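4.2 How a retracted story keeps travelling

I should say how I got into this part of the study. Nabila Majimbun and I had been collecting regional political stories for the main corpus, and we kept tripping over the same paragraph. It claimed that a councillor in the town of Voseder had met a lobbyist from Wallner, the construction firm, to talk about moving a planning vote. The Rolier, the local paper that first ran it, withdrew the story within days. And yet there it was again, in blog after blog, sometimes word for word and sometimes with a new detail bolted on.

So we followed it. We took every article in the corpus that mentioned the meeting and sorted them by where each one said the information came from. That gave us 1041 articles, out of a wider set of 2655 on the planning vote as a whole. Kilian Reisinger did the first round of coding and I did the second, blind to his, and then we sat down and argued over the ones where we disagreed (there were plenty, and most of them were about what counts as naming a source).

What struck me first was how few real starting points there were. Strip away the copying and the whole lot goes back to 2 original accounts, and both of those lean on the same unnamed person "close to the council". A reader who saw the claim in four places would quite reasonably think four reporters had checked it. I would have thought so too. Glenys Stockdale, who read an early draft, called this an echo being taken for a choir, and I've been using the phrase in talks ever since.

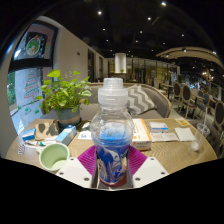 Figure 3

Corrections were a sadder business. Only 16 of the articles ever carried one, and in most of those it sat at the very foot of the page, under the links to other stories. We had expected the bigger outlets to do better, and they didn't by much. What they did do was soften the wording as time went on, so that "met" became "is said to have met" and then "has been linked to". None of this takes anything back. I tend to picture the original claim as the blue liquid in the clear bottle in Figure 3, and each cautious rewrite as a splash of water – paler every time, but still blue when you hold it up. Readers in our interviews remembered the colour, so to speak, long after they had forgotten which paper it came in.

The interviews were done in March by Hermine Auer, and I'd like to lean on them a bit here even though the full account is in section 5. She asked people to tell her the story in their own words before she showed them the withdrawal notice. Several said they had seen the notice before and took it as a sign that somebody had leaned on the paper. That is an awkward finding for anyone who believes, as I did, that a prompt correction settles things.

There is a weak spot in all this. Our dates come from the Jistine archive, which records when a page was first saved, and a page can be up for quite a while before that happens. Urs Riedl checked a batch against the outlets' own time stamps and found the order of events held up well for the larger sites and less well for the small blogs. I have therefore left the blogs out of the timeline in section 4.3, though they stay in the counts given here.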